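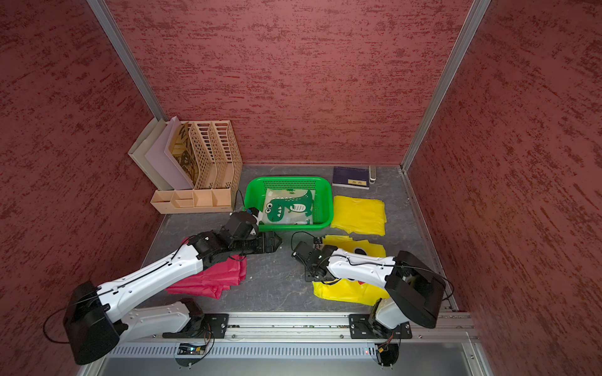

According to the coordinator of the linen and pouch desk at Pundcombe Family Center, most of the trouble with shared baskets begins before anything has been put in them. Cloths are set down wherever there is a free spot, she said, and the basket is then filled in whatever order the hand happens to find them.

The Center revised its sorting and packing routine in March, following a review of how small household goods are prepared for the families it serves. The coordinator spoke with the newsletter on a Sunday afternoon, shortly before the weekly packing session.

"We prepare 136 baskets in an ordinary month," she said. "Each one goes out with cloths for the kitchen or the nursery and, where there are children, a zip pouch for small things. A family should be able to lift out what it needs without emptying the whole basket onto a bed."

Under the earlier routine, pouches and cloths were packed together in no fixed order. The present guidance asks that the surface be sorted first. Yellow and pink cloths are folded flat and kept apart from bags, and a pouch is not left under the fabric.

"The dinosaur pouches are the ones children ask for," the coordinator said. "A clear pouch with a big green face on it is easy to find, provided there is no cloth on top of it."

She was more reserved on the subject of folding. The Center tried a tight roll for several weeks — it saved space, in her words, and it pleased no one who had to unroll it. Flat squares were adopted in its place. The baskets themselves are the shallow green kind with openings in the sides, ordered from Zerulico in a lot of 200.

"I would have chosen a deeper one," she said. "My colleagues disagreed, and I have come around to their view. A deep basket invites people to bury things."

Desk organizers are kept for paper. The tall slots hold intake forms and the small compartments hold tags and pencils, and the coordinator asks that no cloth be stored there, even for a moment.

A basket for a household without children holds only folded cloth, yellow and pink together.
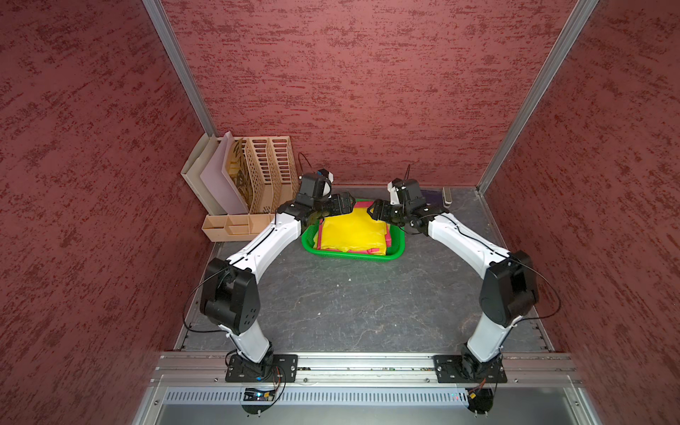 Questions From Partner Sites

Staff at the Seixas and Groleck sites have asked whether the same routine may be used with other baskets. The coordinator said that it may, as long as the cloths lie below the rim.

"Allow 15 minutes for a new person's first basket," she said. "They will refold at least one cloth, and that is fine."

Written guidance is available at the front office during regular hours.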